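We use cookies to remember your preferences and count visits. Accept all | Manage settings

Home Workshop Safety Walk-Through, With Comments
By Nandi Msimang
Dec 8, 2025

I love doing this walk-through. Once a year, before the January rush of new projects, I go round the shared workshop at Bistport with a clipboard and a flashlight, and I always come away having learned something (and usually having found a missing tape measure). Use this list for your own garage, basement or club room. My results are in the comments, good and bad!

1. Doors and ways out
[x] Main door opens fully from inside without a key
[x] Back door clear
[ ] Path to back door at least as wide as the door
Comment: So close. A stack of oak boards had crept out from the rack by the width of a hand. Moved the same afternoon, and there's now yellow tape on the floor to mark the limit.

2. Fire extinguishers
[x] Hung where you can grab them on the way out
[x] Needle in the green
[x] Pin and seal in place
[ ] Tag signed within the last year
Comment: One tag had run out. Amirhossein Ebrahimi took the extinguisher to be serviced and brought back a second one for the finishing corner, which makes 3 in total. I'm delighted with that one, I've wanted it for ages.

3. Power
[x] Outlets near the sink trip when the test button is pressed
[x] No cord run under a mat
[ ] No power strip plugged into another power strip
[x] Panel door opens all the way
Comment: Guess where the double strip was? Behind the coffee maker. It's gone. If you find one at home, swap it for a single strip with a longer cord, and check the rating printed on the back while you're down there.

4. Ladders and steps
[x] Feet have their rubber
[x] Spreaders lock
[ ] Label readable
Comment: The tall Lenz ladder is rated for 300 pounds, but the label had worn so faint I had to look it up in the booklet. I've written the rating on the side rail in paint pen. The little step stool is in lovely shape.

5. Dust and air
[x] Collector bag less than half full
[x] Filter changed
[ ] Tops of light fixtures wiped
Comment: Do look on top of your lights, it's amazing what settles up there. The Rutus collector has run for 400 hours on the log and still pulls beautifully.

6. Benches and walls
[x] Nothing heavy stored above head height
[x] Bench tops steady when leaned on
[ ] Walls wiped down
Comment: Lean on every corner, with your whole weight, and listen. A creak usually means a loose bolt, and a loose bolt is a two-minute fix.
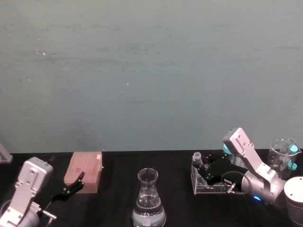
While you have the wrench out, go round the vises and shelf brackets too. I tightened 17 bolts this year and enjoyed every one of them. Wall washing is down for the next cleanup day, with warm water and a drop of dish soap.

7. First aid
[x] Kit in plain sight
[x] Eyewash in date
[ ] Bandages restocked
Comment: Large bandages were down to the last few. Tweezers are back where they belong, and they're the good pointy ones.

8. Chemicals and rags
[x] Lids tight, labels facing out
[x] Oily rags in the metal can with the lid shut
[ ] Old cans taken to the drop-off
Comment: Two cans of Irumow floor finish have skinned over and need to go. Please don't pour anything like that down the sink.

Open items go on the sheet by the main door, with your initials and the date when they're done. I'll recheck the back door path and the bandages in January.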